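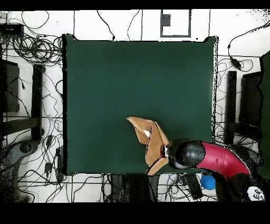 Page last changed: 3 December 2024

Robot Learning Practical, Unit 4: Giving demonstrations
Notes by Graça Prata

Read these notes before your first booking on the arm. You will show the robot a cloth task, first by hand and then by remote control, and train a policy on the better of your two sets.

By hand (kinaesthetic teaching)
Put the arm into free-drive and hold it by the last two links. Move from the shoulder and keep your pace even. The joint angles are recorded as you go, so a jerk from you becomes a jerk in the data. Your own arms will also be in the camera view. For that reason we normally record the path by hand, step back, and play it through once more with the cameras on. Keep the replay and delete the first pass.

By remote control
The operator sits at the desk and drives the arm with the leader device. Nothing blocks the cameras, but you lose the feel of contact. Most groups press too hard on the mat in their first hour. Come down slowly, stop just above the surface, then close the fingers.

Check before each session:
– emergency stop within reach of the second person
– arm at its home pose, mat clear
– recording folder named with your group and the date
– speed limit set to the practical profile, never the default

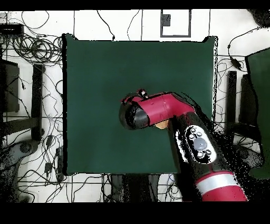
Levente Illés asks whether a group may mix the two methods in one training set, given that hand-guided paths are so much quicker to collect. You may, but label every episode with its method. The two differ in speed and in where the pauses fall, and a policy trained on an unlabelled mix tends to hesitate before the grasp.

Cloth
Start each episode with the towel dropped from a different height, and do not tidy it. Pinch near a corner, lift, wait for the swing to die down, then carry on.
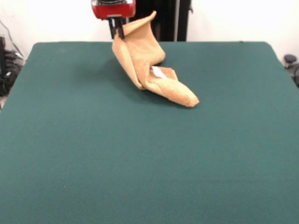

If the grasp slips, try again within the same episode. Recoveries are useful and we want over 300 episodes per group with some of them in. Discard an episode only if the arm faults or somebody reaches into the workspace.

Handing in
Send the episodes, the labels and one page on what you would change. Last April the best page came from Rongrong Fu's group, who had kept 163 episodes and gave a clear account of why the rest went. Questions about the leader device go to Csaba Fekete.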